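Ticket: Okafor shape blocks – board rocks and creeps about on the blue surface 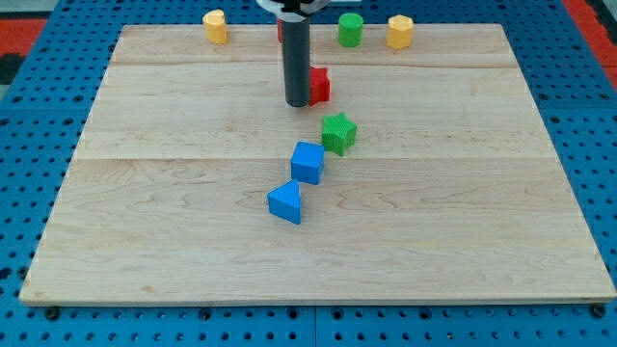 Attachment 1: the board with blocks out on it, yellow-orange heart and hexagon along the far side, the two stars nearer.

Status: Solved
Product: Okafor shape blocks with plain wooden board
Location: Talis play room
Opened: February 20, 2019

Problem as reported

Hello! First of all, we love this set. The colours are gorgeous, the shapes are chunky enough for small hands and the stars are fought over every single session. I'm only writing because the board has started to misbehave and I'd really like to get it right.

The board is the big pale one with the fine brown grain. When it lies on the blue perforated surface it rocks slightly if you press on one corner, and over a session it creeps towards whoever is leaning on it. The cylinders don't mind much. The heart does! It's standing here with the heart face on top and its darker orange side to the front, and a small knock to the board is enough to send it over, usually into the hexagon.

It never did this on the old table. Same blocks, same board, same lot of children. Any ideas very welcome.

Reply from Ovovport support

Thanks for such a clear write-up, and so pleased the stars are popular! Before we talk about a replacement, could you try the following and let us know how each one goes?

1. Take all the blocks off and turn the board over. Does it rock the same way?
2. Lay the board on a floor or worktop you know to be flat and press each corner.
3. Run a hand over the blue surface and feel for a raised spot.
4. Check the underside of the board for grit, tape or old glue.

Also, has the board been washed recently? It should only be wiped with a barely damp cloth. A proper soak can cup the wood.

Update from the play room

Right, I had a lovely time with this. Results in order:

1. Turned over, it still rocks, but on the opposite pair of corners.
2. On the kitchen worktop it rocks there too, only less. I could slide a piece of card under one corner and not the others.
3. No bumps on the blue surface that I could find. It is smooth between the holes though, much more slippery than our old table.
4. There was a blob of dried glue underneath near one corner. Picked it off with a fingernail. A bit better!

And yes, I'm afraid it has been washed. Somebody gave it a good scrub in the sink in October after a jam incident, and it dried leaning against a radiator. So that will be the card-width gap, I suppose.

Reply from Ovovport support

That fits very well, and the good news is that a slight twist like that often settles. Lay the board flat with the high corners up, put a clean dry tea towel over it and weigh it down evenly with books. Leave it 5 days somewhere away from the radiator, then check again with your card.

For the creeping, a thin rubbery drawer liner cut a little smaller than the board works nicely. The Brurker one is fine, or anything similar from a hardware shop. Don't glue it down.

Update from the play room

Done! I used the atlases and a very heavy cookery book. After five days the card would still just go under one corner, so I gave it another three, and now I can't get it in anywhere. Pressed all four corners like a maniac and not a wobble.

The liner is brilliant as well. I cut it 20 mm in from the edge all round so that little fingers don't find it and peel it back. My first piece had a wrinkle in it, which brought the rocking straight back and gave me a nasty minute – smoothed it out and all was well.

We had a full session on it this morning and the heart stayed standing through a green star being dropped from a fair height. One of the children then built the hexagon on top of the cylinder and the star on top of that, and the whole thing stood there until tidy-up. I was so proud of that board.

One last question: can I oil it? It's looking a touch dry where the jam was.

Reply from Ovovport support

Wonderful news about the tower! Yes, a very thin coat of food-safe oil is fine. Do both faces, so that it doesn't pull to one side again, wipe off anything left after around 11 minutes, and let it dry flat overnight before the blocks go back on.

I'll mark this one as solved. If the rocking comes back, reply here and the ticket will reopen.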